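Keep the manual, and print it properly

The kettle I bought in July came with a square of card the size of a bus ticket. On one side was a code to scan. On the other was a line telling me to read all instructions before use. The code led to a page that wanted my email address, and then to a page that wasn't there.

I think anything sold with a plug, a battery or a moving part should come with printed instructions in the box. Paper, in a type size an adult can read, stapled.

Manufacturers say customers throw manuals away. Some do. I have a drawer with 48 of them in it, going back to a Tromel sewing machine my mother bought second-hand. That booklet has a threading diagram, an oiling chart, a parts list and a page on what to do when the bobbin jams. I've used the bobbin page more often than I've used some of my furniture. The firm closed years ago and the booklet still works.

Compare the Dirnau heater in my hallway. Its instructions lived on a website until the company reorganised and the older models were dropped. The heater has two buttons and a light that flashes in different patterns. One pattern means the filter needs cleaning and another means switch it off at the wall. I no longer know which is which, and the shop that sold it to me doesn't either.

The usual reply is that paper is wasteful. A booklet weighs less than the polystyrene it travels with. If waste is the worry, I'd begin with the heater, which will go to the tip with nothing wrong with it apart from a light I can't interpret. A Pruritz toaster I looked at last winter had a 300-page manual in a couple of dozen languages, and that is silly too. Print the one for the country of sale and put the rest online.

There is also the matter of who gets left out. My neighbour is in her eighties and has no smartphone. She can follow written steps perfectly well and labels her own fuse box. She shouldn't need a relative to visit before she can set a timer.

The law already makes companies print warnings. It could require them to print the useful part as well, and to keep a copy available for as long as the product can reasonably be expected to last.

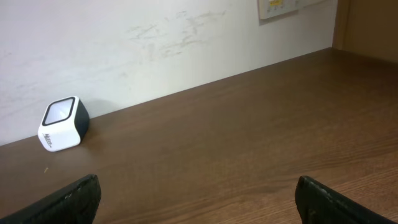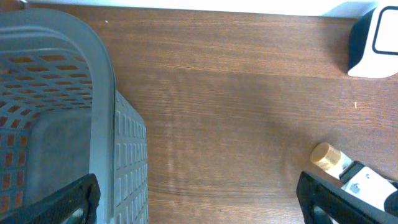 A small white device on a tabletop, and a grey plastic basket.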